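Skullel酒店管理公司完成Tulamar酒店Vovar店客房床头区域整理，新版布置规范同步施行

（Vovar，2024年10月18日，星期五）Skullel酒店管理公司今日宣布，旗下Tulamar酒店Vovar店全部652间客房的床头区域整理工作已经完成，《客房床头区域布置与清理规范》（以下简称《规范》）同时在该店正式施行。

本次整理涵盖圆形木质边几的更换与就位、床头电话及其线路的检查、电视遥控器收纳位置的统一，以及墙面插座与地面电源适配器周边的清洁。工作由Tulamar酒店Vovar店客房部牵头，工程部和前厅部参与，边几由家具供应商Sorrentino提供。

整理期间酒店正常营业。客房部按楼层分批封房，每批客房经查房合格后即日恢复销售。

项目背景

Tulamar酒店Vovar店开业以来，客房床头一侧长期使用方形床头柜。方柜进深较大，与床沿之间留下的通道偏窄，吸尘器的吸头难以伸入柜后。历次翻修只更换了柜面和拉手，柜体位置未作调整，电话线和电源线因此一直压在柜后，每次深度清洁都需要两名员工将柜体抬出。

今年6月，酒店对宾客意见卡和前台来电记录作了一次集中梳理。与床头区域有关的意见多集中在以下方面：遥控器找不到；电话听筒线缠绕，拿起听筒时会带动机身；夜间伸手取水杯时碰落桌面物品。客房部据此提出以圆形边几替换方柜的方案，并请Sorrentino按现有墙面插座的高度调整了边几尺寸。

方案经Skullel酒店管理公司审核后，先在65间客房试行八周。试行期间，各班次主管每日记录床头物品的实际位置，与布置图对照，并在周会上逐条讨论。《规范》中的多数条款即来自这些记录。

边几的选型与就位

新边几采用圆形台面，浅橡木色，台面外缘略高于中央，可减少小件物品滚落。边几置于墙角，一侧靠墙，一侧靠床，宾客坐在床沿或平卧时均可触及台面。
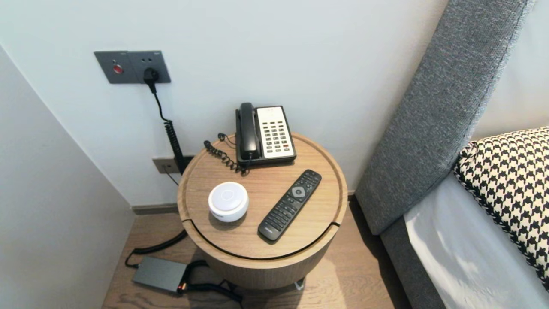
《规范》要求，边几就位后不得紧贴墙面，应为电话线和电源线留出自然下垂的空间。员工移动边几时须双手托住台面下方，禁止拖拽，以免在木地板上留下划痕。边几与床侧之间的距离以床单能够顺利掖入为准，铺床完成后再作一次复位。

台面清洁使用微湿软布，沿木纹方向擦拭，随后以干布收净。台面边缘内侧容易积灰，应以布角单独擦拭。含酒精或研磨颗粒的清洁剂一律不得用于边几表面。如宾客在台面上留有水渍，应先以干布吸除，不得直接用力擦抹。发现水痕已渗入木面的，由客房部填写报修单，交工程部以同色木蜡处理，当班员工不自行修补。

床头电话的摆放与线路

各房型保留有线座机。酒店认为，座机在夜间求助和叫醒服务中仍有不可替代的用途，年长宾客使用尤多。《规范》将座机位置固定在台面靠后处，听筒置于左侧，按键面板朝向床位，号码标签须清晰平整，破损或字迹模糊者当日更换。

听筒线是试行期间讨论最多的项目。螺旋线经过反复拉扯后容易拧结，员工过去的做法是将多余部分塞到机身后方，结果在宾客拿起听筒时反而受阻。现行做法为：每次退房清洁时将听筒取下，让其自然悬垂，待线圈回转停止后放回；线圈可以留在台面上，但不得压在机身下方，也不得垂落至边几外侧。

电话机身与按键以消毒湿巾擦拭，听筒的受话端和送话端分别使用一张。擦拭完毕后，员工须提起听筒确认有拨号音，并将听筒完全放回叉簧。前厅部每日下午随机拨打已清洁的空房，查核线路是否畅通。

台面物品

《规范》对台面物品采取从简原则。除座机外，台面上仅可摆放白色带盖小型圆形物件及由房型布置图列明的其他用品。宣传单页、外送菜单和活动卡片不再放置于床头，统一移入书桌上的文件夹内。

小型物件放在台面偏左一侧，与座机之间留出取放水杯的位置。员工在清洁台面时应将物件逐一拿起，擦净底部和台面后放回原处，不得绕着物件擦拭。宾客在住期间自行调整了物品位置的，续住清洁时予以保留，只做表面清洁，不恢复标准位置。

宾客个人物品的处理另有规定。眼镜、药品、首饰、助听器等一概不得移动，周边区域可以略过不擦，并在工作单上注明。退房后在床头区域发现的遗留物品，须由发现人会同楼层主管当场登记，当班移交客房部办公室。
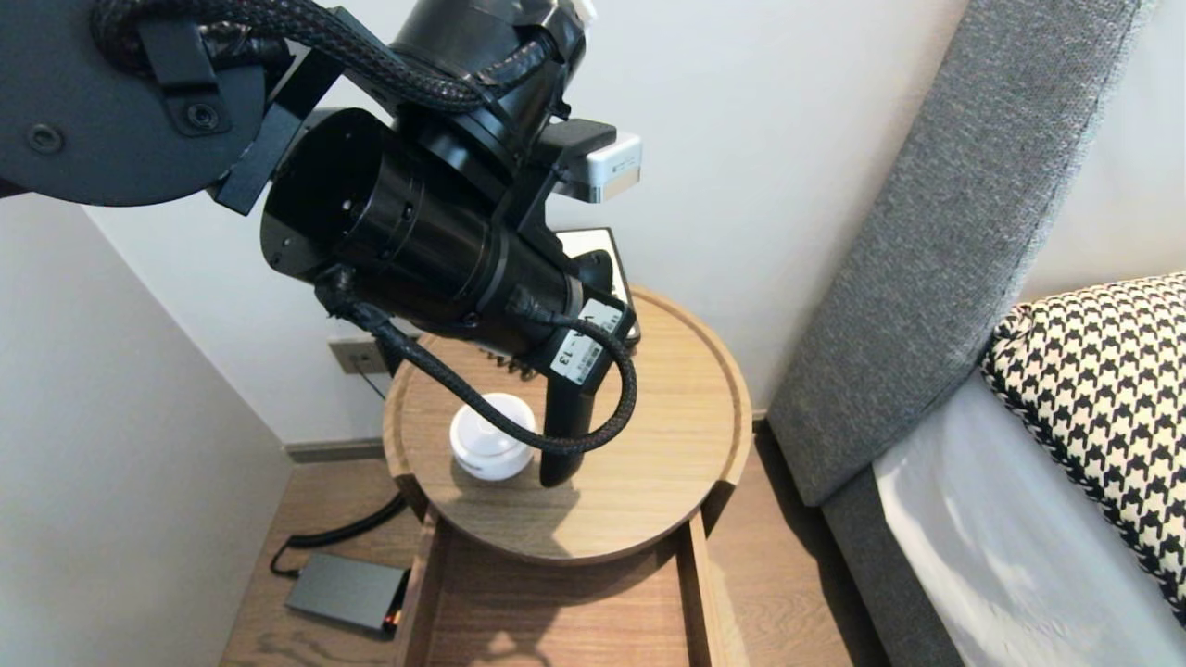

墙面插座、按钮与地面线路

圆形边几投入使用后，床头墙面的插座面板和按钮较以往更易触及，日常清洁的要求也相应提高。《规范》规定，面板只能使用干布擦拭，不得喷洒任何液体。深灰色面板上指纹较为明显，应在每次退房清洁时处理，擦拭时避免误按红色按钮。误触按钮的，员工须立即致电前厅部说明房号和情况。

电源插头应完全插入插座，电源线沿墙面下垂，从边几后方通过。员工发现插头松动、线皮开裂或面板移位时，应停止该处清洁，悬挂告示并通知工程部，不得自行拆装。

墙脚处的深色踢脚线过去被方柜遮挡，清洁频次较低。整理后，踢脚线与地板的交接处列入每日项目，使用扁平吸头清理。低位墙插附近的细线较为纤细，吸尘时应以手护住，以免吸头将其带起。

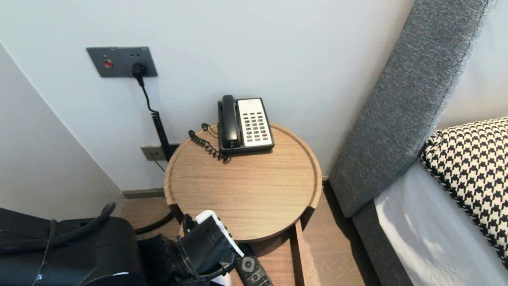

工程部在整理过程中对床头线路逐间作了登记，内容包括线路走向、接头状况和面板编号。登记表由工程部保管，客房部持有副本，日后更换座机或面板时以登记表为准。个别客房的电话线长度与新边几的位置不相匹配，工程部已更换为合适长度的线材，并撤除旧有的延长接头。

地面电源适配器一般置于边几前侧或旁侧，指示灯应保持可见。适配器表面不得覆盖毛巾、床旗或地垫。吸尘时可将适配器轻轻移开，清洁地面后放回，并检查指示灯状态。指示灯不亮的，按照工程报修流程处理。酒店计划在下一阶段评估将适配器移至边几后方的可行性，评估内容包括散热条件和清洁的便利程度，结论形成前，各房间维持现有做法。

遥控器的统一收纳

电视遥控器是宾客来电询问最多的客房物品。此前各楼层做法不一，有的放在电视机旁，有的放在枕边或书桌抽屉内。试行阶段比较了几种位置，最终确定两处：铺床前和清洁过程中，遥控器可暂放于边几台面；清洁结束后，收入木质搁架内，按键一面朝外，便于宾客辨认和取用。

遥控器的消毒单独列为一项。员工先以干布除去按键缝隙中的浮尘，再以消毒湿巾擦拭正反两面，待表面干透后归位。电池盖须扣紧，电量不足的遥控器当班更换电池。每次归位前，员工应按下电源键开启电视，确认反应正常，再将电视关闭。 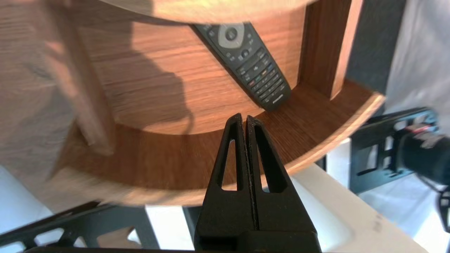

木质搁架内的电视遥控器。

搁架内除遥控器外不放置其他用品。弧形转角处容易积尘，应以软毛刷先行清扫，再用干布擦净。搁架边缘的浅色封边须每周检查，如有翘起，由工程部重新粘合。

查房标准与员工培训

与《规范》配套的查房表共39项，覆盖边几、座机、面板、线路、地面、遥控器及搁架。查房表沿用酒店现行格式，按员工从门口走向床头的动线排列，主管可在一次巡查中依序完成，无须折返。每项只设“合格”和“返工”两种结果，返工项目须写明具体位置。

客房部全体员工已完成床头区域的操作培训。培训在样板房内进行，由资深员工示范后，学员独立完成整套操作，主管按查房表核对。夜班员工和兼职员工的培训安排在交接班时段，内容与日班一致。新入职员工在首次独立做房之前，须通过同一套考核。

《规范》配有一份折页式布置图，尺寸与工作车侧袋相符，供员工随时查阅。布置图按房型分别绘制，标出边几、座机和搁架的位置。床位方向相反的客房采用镜像图，但座机听筒仍置于机身左侧，与面板方向保持一致。

旧家具的处置

替换下来的方形床头柜由工程部逐件检查。结构完好的，经清洁和加固后转用于员工休息区及后勤办公室；无法继续使用的，拆下五金件后交由具备资质的回收单位处理。拆下的拉手和合页保留一部分作为备件，用于酒店其他柜体的维修。

后续安排

Skullel酒店管理公司将在年底前对《规范》的执行情况进行首次复核，重点查看边几台面的磨损、听筒线的状态和遥控器归位情况。复核结果将提交Tulamar品牌管理部门，作为其他门店调整床头布置时的参考。其他门店是否采用圆形边几，由各店根据房间格局自行提出方案。

Tulamar酒店Vovar店同时将继续收集宾客对床头区域的意见。宾客可在退房时填写意见卡，也可在住店期间通过床头座机与前厅部联系。对座机、插座或遥控器使用有特殊需要的宾客，可在预订时注明，客房部将在宾客抵店前完成相应布置。

关于Skullel酒店管理公司

Skullel酒店管理公司从事中高端酒店的委托管理，业务包括客房运营、工程维护、前厅服务及员工培训。公司旗下Tulamar品牌以商务及家庭客群为主。

关于Sorrentino

Sorrentino为酒店及公寓提供木质家具的设计与制作，产品包括边几、书桌、衣柜及搁架，并提供安装后的维护服务。

媒体联络

Skullel酒店管理公司 企业传播部
《客房床头区域布置与清理规范》摘要可向企业传播部索取。

（完）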